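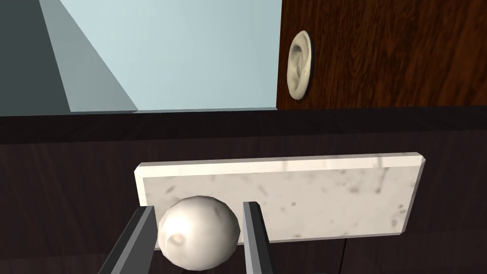 Wrist view, kitchen counter layout, ball and marble slab, fingers open around the ball.

Pre-collection checklist, sim kitchen, with my comments
Project: Prosidell
Filled in by: Mireille Karam
Batch: July, second half
Target: 2,000 accepted episodes

Same form as last time, except I've moved the camera items up front where they belong. Marks are OK, FIX or N/A. If you're picking up a shift for me, please write something in the comment line even when it's an OK. A page of bare OKs tells me very little when a training run goes sideways three weeks later!

SECTION A. CAMERA AND VIEW

A1. Both fingertips visible in the wrist view at the start pose
OK. They come up from the bottom and the tips end at close to the same height. I like having this much finger in there, it gives the policy something steady to key on.

A2. Target object in view and not hidden by the gripper
OK. The ball is white and the counter is dark brown, so you'd have to work pretty hard to lose it.

A3. Target stands out from whatever is behind it
FIX (minor). White ball, white marble slab right behind it. From the wrist the ball overlaps the lower left part of the slab and the two are awfully close in color. I don't want to drop this layout, because real kitchens are full of white things on white things, but it can't be the only one. Asked for the slab to be swapped for a darker one in part of the batch.

A4. Lighting preset matches the batch sheet
OK. Soft and even, no hard shadows. The harsh preset gets its own batch, don't mix them in here (I did that once and spent a whole afternoon sorting it back out).

A5. No text overlays or debug markers left on in the render
OK. Check this again after any restart, the contact markers like to switch themselves back on.

SECTION B. OBJECTS AND SCENE

B1. Objects load at rest, no jitter in the first second
OK on the ball. The slab had a tiny shiver on load in two of my test resets. It settled both times. Leaving it as OK but keep an eye on it.

B2. Collision shape matches visual shape
FIX. The ball isn't a true sphere, it's a bit lumpy and has flat facets, plus there's a shallow dent low on the left side. The collision shape we've been loading is a perfect sphere. That's fine for pushing but for grasping it means the fingers stop where the mesh says there's still a gap – or the other way around. Tóth has a proper hull for it, please use that one.

B3. Randomized start positions stay on the counter
OK. Ran the full spread, nothing went over the edge. Remember the spread is measured from the counter center and not from the slab.

B4. Background props are from the approved list
OK, with a question. The cream ear-shaped piece on the wood panel is fine by me, it's a good odd shape for the vision side and it's well out of reach. But is it tagged as a handle or as decoration? If it's tagged as a handle, the instruction generator may start writing "open the door" for it. Somebody at Foltevent please check the tag before we go past the first block.

B5. Wall and counter textures varied between blocks
N/A for block one. Light blue wall and dark counter all the way through. Variation starts with block two.

SECTION C. GRIPPER AND CONTROLS

C1. Fingers open and close evenly
OK. Opened and closed it seven times from the controller, no lag on either side.

C2. Object roughly centered between the fingers before closing
FIX, and this one's on us as operators. Look at the picture at the top: the ball is nearly touching the left finger and there's a gap on the right. Close from there and the left finger is liable to shove the ball before the right one gets to it. One or two like that are good to have, since the policy should learn to cope. A whole batch of them teaches it to always come in crooked. Take the extra beat and line it up.

C3. Wrist height clears the slab on approach
OK. Come down in front of the slab, then go forward. If you go over the top you'll clip the raised edge with a fingertip and the episode gets tossed.

C4. Stop key works and actually ends the recording
OK. Tested twice. It ends the recording and keeps the file, so you still have to mark the episode as rejected yourself.

C5. Operator speed set to medium
OK. I know slow feels safer! Slow episodes come out full of pauses and then we get a robot that pauses.

SECTION D. LABELS AND SAVING

D1. Instruction text matches the layout
OK. "Pick up the ball" and its rewordings. Please don't type "grab the egg" or "get the rock" because you're bored. I did laugh, and then I had to fix them.

D2. Success flag reviewed by a person
OK. The automatic flag only looks at height, so a ball squeezed up and dropped again can count as a win. Of the trial set, I kept 73 and threw out the rest, mostly for that.

D3. Rejected episodes kept in their own folder
OK. Keep them. The folks at Drarnthorpe want them for the failure detector.

D4. Free disk space checked before starting
FIX. Enough for today, not enough for the full batch. Request is in.

D5. Random seed written in the log
OK. Mine's in there. Put yours on its own line, not tacked onto the end of mine.

OVERALL
Good to start block one once B2 is done. A3 can follow along during the block, C2 is a habit thing, and D4 has to be sorted before block two. I'd hold off on anything with the wood panel until I hear back on the ear tag.

Open items
B2 hull swap – Tóth's file, I'll load it
A3 darker slab – asked
B4 prop tag – Foltevent
D4 disk space – asked

Signed: M. Karam, 4:30 p.m.

Added later: hull is loaded, B2 is now OK. The ball sits a hair lower on the counter than before, so redo your start height before the first episode.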